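Studio notebook, August, Friday, started 4 pm

Back in the room after four days away and the first thing I did was trip on the loom of cables behind the left deck. So that's job one, before any music gets made. I've re-run the two long RCAs along the skirting and taped them down with the grey gaffer (the black stuff leaves gum on the boards, please don't use it in here).

Mixer. The crackle on channel 2 is back. I had the faceplate off and gave the fader a proper clean, worked it up and down for ages, and it was silky for maybe half an hour before the scratchiness crept in again, only on the way up. Channel 3 has the same fader part in it and we hardly touch it, so I've swapped them over. If the noise follows the fader to channel 3, we order a new one. If it stays on 2, it's the board and I'll be in a mood. Whoever's in next, please play something quiet through both and write down what you hear, even if it's nothing!

The Zademham set. I've been calling it a set but it's still a pile of tunes with an opening. Went through the whole crate tonight, 166 tracks tagged, and tried to be ruthless. Got it down to 30, then took one out again before I'd even closed the laptop, so 29. The one I dropped is the long dubby thing with the church bells. I love it, it kills a dance floor stone dead, and I've proved that twice. It can go on the radio show.

Opening is sorted, I reckon. Three slow ones, nothing over 104, and the third has that loose hand drum in it that lets you walk the tempo up without people noticing. I tried the join into the Groton edit five times. Beat matching it by ear is fine until the second breakdown, where the drummer (bless him, whoever he was) speeds up through the fill and you're suddenly chasing. Best fix so far is to loop the last four bars of the outgoing track and just wait for him to settle. Cue point saved as hot cue C, in orange. Don't move it.

Things I tried that didn't work, so I don't try them again:

Echo out on the vocal going into the Cletier remix. Sounds clever in headphones, sounds like a mistake on the monitors.

Dropping straight to half time at the peak. Too flash, and I lost the count.

Running the bass from one tune under the horns of another. They're a semitone apart and my ears went funny. With key lock on and the pitch nudged it's nearly there, but the horns go a bit plasticky. Might be all right on a big rig where it's loud enough that nobody minds. Leave it for now.

Levels. I've been running far too hot again. Everything was kissing red by the end of the Toledo run last month and when I listened back the kick was just a cardboard thud. New habit: trims set so the loudest bit of the loudest tune sits at the second amber, then hands off. Recorded roughly ten minutes that way tonight and the difference is huge, you can hear the shaker in the intro that I'd honestly forgotten was there. It feels too quiet in the room. Turn up the monitors, leave the mixer alone.

Visuals next. We still want something moving behind the booth for the early part of the night, when people are standing about with drinks and need somewhere to look. I'm leaning towards stills on a slow crossfade, bright colours on a white ground, changed every eight bars, with the projector doing most of the work.

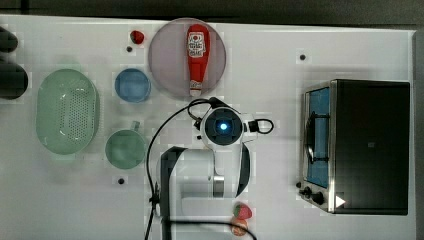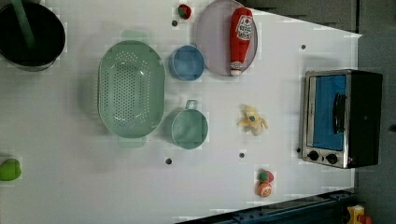
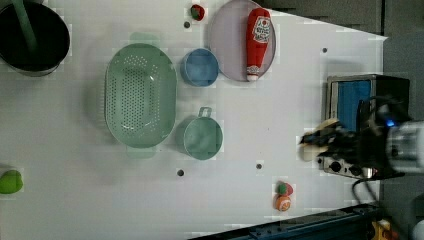 Crossfade time is the bit I can't settle on. Two seconds looks like a slide night at my nan's place. Six is dreamy, but on the faster tunes it drifts right across the beat and starts to bother me. I've left it on four seconds and set the tap tempo to the space bar so whoever's on lights can nudge it along. White backgrounds throw a heap of light back into the booth too, so I've pulled the projector brightness down and I'd like to try it with the house lights off before we commit to anything.

The projector fan is noisy, by the way. You won't hear it once the music's up, but it's all over the voice-over I tried to record for the radio promo. Had to do that again in the hallway with a doona over my head. Third take is the keeper. I say the venue name wrong in the first two.

Promo copy still needs writing. I had a go and it came out sounding like an ad for a mattress. What I want to say is that it's a long, warm, slow-building night where you can turn up early, bring your aunty, and still be dancing at the end. Somebody with a better turn of phrase please have a crack, the draft is in the shared folder under "mattress".

For next session:

Check channels 2 and 3 for crackle, see above
Buy styluses, the right-hand one is skating on anything pressed loud
Back up the crate to the second stick and label the stick this time
Find a track to go between numbers 11 and 12, something with a long intro and no singing
Ask the venue if their booth monitors are on a separate send
Take the gaffer off the floor near the door, it's already lifting

Shut down at 9.40. Left the interface on by accident last time and it was hot as a toastie, so I've double-checked it tonight. Amps off first, then the mixer, then the wall. Crate's on the bottom shelf with the spare slipmats on top.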